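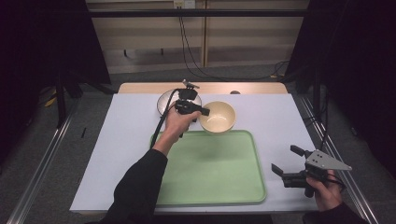

Darragh Rafferty writes that the limescale guidance in the January edition was useful, but that it left out glazed tableware, which in his house suffers more than the kettle does. The point is accepted, and the section has been extended below.

Care of crockery and trays in hard water areas
Tindwood Household Advice Service
Revised May 14, 2021

Cloudy marks on plates and bowls are usually mineral deposits left when hard water dries on the glaze. They are harmless. Scouring powder should not be used on them, as it dulls the surface and makes later marks harder to shift.

Mix 100 ml of white vinegar with 1000 ml of warm water in a washing-up bowl. Leave the crockery to soak for 4 minutes, wipe with a soft cloth, rinse well and dry at once with a clean tea towel. Vinegar should never be mixed with bleach or with any cleaner containing it.
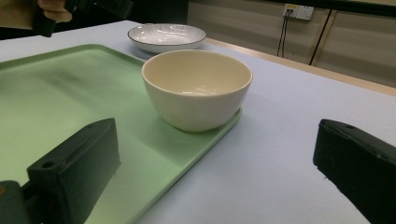 Cream bowl on a pale green tray.

Grey lines inside a bowl are a different matter. These are traces of metal from cutlery and will not respond to vinegar. A paste of bicarbonate of soda and water, rubbed in gently with a fingertip, will remove most of them. Heavier marks may need a second application. Pieces with gilding or hand-painted decoration should be washed in plain soapy water only.

Plates
Stack plates by size, with the largest at the bottom, and place a sheet of kitchen paper between any that have an unglazed foot. Coloured rims wear first where plates rub together in the rack. 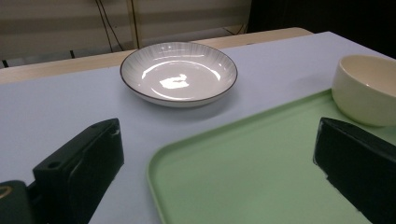
White plate with a thin dark brown rim.

Plastic trays
Wash trays by hand unless the maker states otherwise. Tea stains may be treated with the same bicarbonate paste. A tray that smells of onion or fish should be washed, dried and left by an open window overnight. Do not stand hot pans on plastic, and do not dry trays against a radiator, where they are liable to warp.

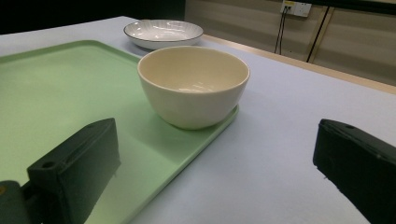

Storage of seldom-used pieces
Wrap each item separately in plain paper. Newsprint can transfer ink to pale glazes in a damp cupboard. Heavy bowls belong on the lowest shelf, and cups should not be hung by handles that have been repaired. Rinse everything before it is next used for food.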